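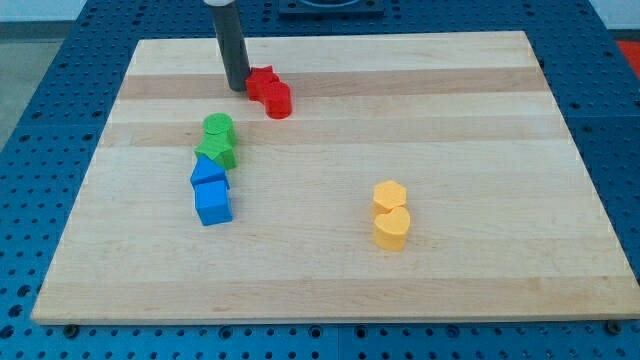 Slide 1. Morning, everyone! Start with the question: who here has a favourite colour, and when did you pick it? (Wait, let them shout a few out.) I've been mixing house paint at Clokenlow for years and I still get a thrill when a tin comes off the shaker. Point to the green blocks up on the pale maple. Ask what that green would do on a whole wall, in a south-facing room, at four in the afternoon. Everyone will say something different - great, let them argue.

Slide 2. The grey story. Blažena Urban came in wanting grey and went through 2 fan decks, around 600 chips. She went home with a soft lilac called Sorrentino and loves it! Grey next to warm timber floors can swing purple, so look at the chip lying flat on your own floor, then upright.

Slide 3. Test patches. Big ones, two coats, on at least two walls. Look at breakfast and again with the lamps on.

Slide 4. Ubaldo's hallway, before and after. Thank him, he's in the second row. Mention the ceiling took 6 litres.

Questions, then tea. Sample pots are on the side table till Friday.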